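How to Get Rid of Hard Water Rings and Keep Them Away

When we moved to our place in Jurkdale in February, I thought the rings in the tub and the toilet were stains that had been there since the house was built. I scrubbed with everything under the sink and got nowhere, and I was pretty close to calling a plumber (or crying). Then my neighbor Shanti told me it was only minerals from the water, and that what I wanted was an acid and some patience.

What you need: a jug of plain white vinegar, a little citric acid, old rags, rubber gloves, and a brush with stiff bristles. Please don't mix any of this with bleach, ever — and rinse well if you've used bleach lately. Keep vinegar off marble and other natural stone too, as it will eat right into the polish.

Start with the faucets. Soak a rag in vinegar, wrap it snugly around the crusty part, and leave it for 40 minutes while you go have some coffee. Wipe, rinse, and dry it with a towel.

For the tub, stir 50 grams of citric acid into a quart of warm water, lay soaked rags right along the ring, and let them sit for an hour. Mine took two rounds, so don't lose heart!
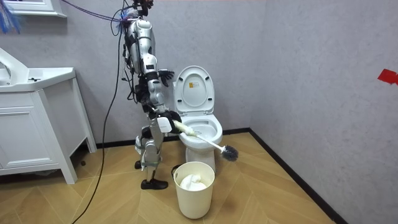 Toilets are the stubborn ones, and I always save them for last. Turn off the supply valve and flush so the water level drops, then pour in enough vinegar to reach the ring and leave it overnight. In the morning, lift the lid all the way up and get the brush down into the bowl. Grip it by its handle and lean forward a bit as you work, the way the silver-and-white robot is doing, though its bristles are out past the right side of the rim. Go around under the rim as well, where the crust likes to hide. Turn the water back on and flush twice.

After that, a cup of vinegar once a week keeps our bowl nice, and I dry the faucets whenever I remember to.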